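The Sixth Man Problem in Kergate

KERGATE — With a month left in the regular season, the Kergate Flindari have a decision to make about their bench, and the coaching staff is in no hurry to make it.

The team has used seven different players as the first substitute since the season opened. Some of that was injuries. The starting point guard missed most of January with a sprained ankle, and two reserves moved up to cover his minutes. But the lineup has been healthy since the middle of February, and the order off the bench still changes from game to game.

Players say they usually find out at the morning shootaround. A few have said they would like to know sooner. One veteran forward told reporters on Monday that he could play six minutes or 26 and would be fine with either, as long as he knew which one to get ready for.
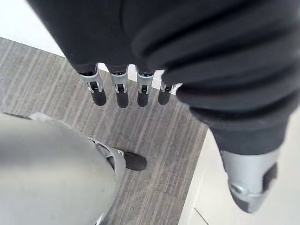
Four fingers with silver joints and black tips.

The numbers don't settle the argument. Kergate's reserves score well at home and badly on the road, and the gap is large enough that it has cost the team games. In the loss at Roltach, the second unit went nearly five minutes without a basket and gave up a lead the starters had spent the whole first half building. The final was 71-67.

Two nights later the same group played most of the fourth quarter at home and won it. There were 2000 people in the building, a full house for the Flindari, and the starters stayed on the bench until the last two minutes.

The staff's view is that a set rotation makes a team easy to prepare for. Opponents in this league play each other often, and scouting reports get long by March. Keeping the bench order open gives the other side one more thing to plan for. It also lets the coaches go with a bigger lineup against teams that rebound well — and Roltach is the best rebounding team in the division.

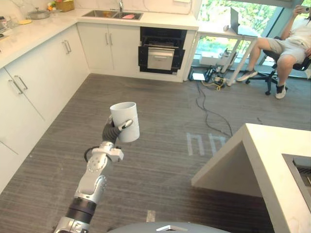 What Happens in the Playoffs

Rotations get shorter in the postseason. Most teams in the league drop from ten players to eight, and Kergate did the same last year before going out in the first round. That means at least two of the current reserves will probably sit.

The next stretch should help sort it out. The Flindari play three of their next four away from home, starting at Tilahun, where the gym holds 900 and the crowd sits close to the floor. Kergate has lost its last two games there. Both times the reserves were outscored by double digits.

The younger guards are expected to get the first look. If they handle the ball pressure, the job could be theirs. If they don't, the veterans will be back in by the second quarter, and the coaches will be choosing again the next morning. Tipoff at Tilahun is at 7 p.m.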